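# Pretend café at home: real kitchen things or toy ones?

**Posted in: Play and Early Years**

### marmaladeskies

Hello all, I've been reading this board since my eldest was tiny and have finally worked up the nerve to start a thread, so please be kind (and forgive the length, I do go on).

My granddaughter is with me on Mondays and Fridays while her mum works over in Zirkbridge, and for most of this autumn we've played nothing but cafés. I am always the customer. I'm sometimes a difficult customer, by request, and have to send my soup back. She takes the order on an old envelope, goes off muttering, and comes back with something entirely different, which I am then charged 1,800 pounds for. I'd love to know where she got that figure!
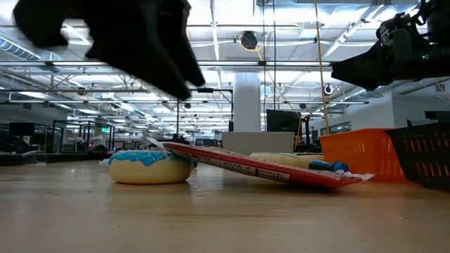

What I'm stuck on is whether to buy her one of the big play food sets for Christmas. My daughter would like the Skostholm one, which is lovely but dear. My own feeling is that she'd be just as happy with a few bits out of my cupboards, as her mum was, and that the more there is in the box the more of it ends up under the settee. She's coming up to four, if that helps. What did yours really play with?

### teapot_tilly

Oh, the overcharging! My grandson sold me a piece of toast last year and wouldn't take a card.

I'm with you on the cupboards. We keep one low drawer for him with a colander, two wooden spoons, some old yoghurt pots and a little whisk, and he's in it before his coat is off. The bought food does come out too, but the drawer is what he asks for. I think children like the weight of a proper spoon, and they like having the thing they've seen you use at teatime.

### Anathi Lekota

I'm going to disagree a little, in a friendly way. I ran the Covov playgroup for more than 10 years and we tried it both ways. Real utensils are wonderful for pouring and stirring and making a racket. But when it came to the talking part of the game, the taking orders and the "I'm sorry, we've run out of cake", the children went to the food they could recognise straight off. A yoghurt pot can be anything, and for a confident child that's marvellous. For a shy one, or one who is still learning the language everybody else is speaking, a thing that is plainly a doughnut or plainly a carrot gives them a word to begin with. I watched a little boy say hardly anything from September until February and then one morning he went round the whole room offering us doughnuts.

So I'd say buy a few good pieces and leave the big set in the shop. You can always add to it on her birthday.
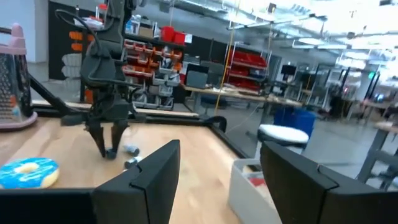 ### grumpy_of_the_allotments

Can't agree, I'm afraid, much as I enjoyed the story. Ours had acorns, string and a bucket and they talked the hind legs off every donkey in the county. I think we buy these things for ourselves and then get cross when they aren't played with.

Also, and I know I'm a broken record, do be careful what comes out of the cupboards. A real grater is not for a small child, even one who "only wants to hold it". My sister's youngest held it. Plenty of plaster was needed.

### teapot_tilly

I did say spoons and a colander, Grumpy! I've never put anything sharp in the drawer. But you're right that it's worth saying out loud for anybody new to this.

Marmalade, have you thought of making some? Salt dough is cheap as chips. It's flour, salt and water, a long slow bake, and then they can paint it. Ours went a bit soft in the damp but he was so proud of his sausages that I've still got them in a tin.

### Anathi Lekota

Salt dough is a lovely afternoon. Just keep it away from the dog, as that much salt can make them very poorly.

One more thought, and then I'll let somebody else have a turn. Whatever you choose, try putting out only a little at a time. At playgroup we had crates and crates of the stuff, and if we tipped it all out the children simply walked through it. With a few pieces on a low table and the rest put by, they'd settle and the game would go on all morning. We swapped things over each Friday, and you would have thought it was a delivery from Harrods.
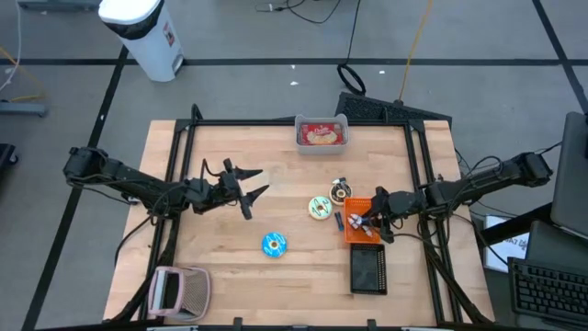

### marmaladeskies

You are all so kind, thank you. I've read the whole lot out to my husband, who sides with Grumpy and would like it known that he had a bucket as well.

I rang my daughter last night and we've met in the middle. She's going to ask at Lecomte, the little toy shop by the 603 stop, whether they'll sell a few pieces singly, and I'm clearing out the bottom drawer next to the cooker. No graters, I promise! We'll have a go at the salt dough too, as long as I can find the big baking tray. We haven't got a dog but next door's gets in.

### grumpy_of_the_allotments

Sounds very sensible. Your husband is welcome on my allotment any time, and tell him to bring the bucket.

### newmum_pip

Sorry to butt in, mine is only 3 so I'm taking notes. Does the drawer need a catch on it? She shuts her fingers in everything.

### teapot_tilly

We fitted a soft-close one, Pip love, after the second lot of tears. I'll look out the packet tonight and tell you which sort it was.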